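How to Wipe and Sell an Old Desktop Without Losing Your Photos

Last updated: September
2,316 shares

I put this off for ages. I had an old tower under the desk in my Gudetthorpe apartment, and every time I thought about selling it I remembered the pictures on it and went to make coffee instead. If that's you, set aside one evening and let's get it done!

First, copy everything off. I used a plain 500 GB external drive, and it was plenty. Don't just grab the Pictures folder – check Downloads, the desktop, and whatever weird folder your old phone app made (mine was called "New Folder New"). Then plug the drive into a different computer and open a few files from each folder. I had 1,243 photos and one whole batch wouldn't open, so I copied that one over again.

Next, sign out of everything. Browser, email, music, any paid programs that only let you use them on so many machines. Write down your license keys while you're in there.

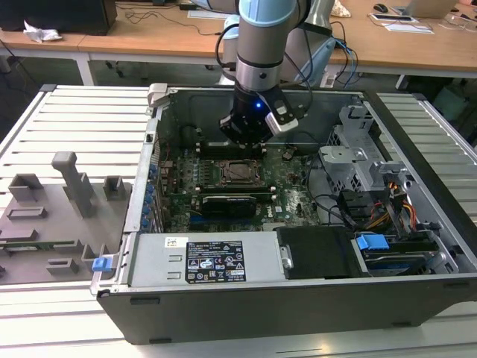 Now the wipe itself. On Windows, go to the reset option in Settings, pick "Remove everything," and look for the setting that cleans the drive too. It's slower, and I started mine at 9 p.m. and went to bed. If the computer won't boot at all, take the drive out and keep it, and say "no drive" in your listing.

Clean the case before you take photos for the ad. A soft brush and a can of air do fine, with the power cord unplugged, and do it outside if you can (I did not, and I was vacuuming for a while).

For the listing, put the model, the processor, the memory and anything that's missing right at the top. People in Demotcombe drove over for mine because I'd listed all that, and I got $211 for it, which was more than I'd hoped for. Meet somewhere with an outlet so the buyer can see it turn on – the library is good for this.

Keep the backup drive somewhere that isn't your desk drawer. Mine's at my sister's.

211 comments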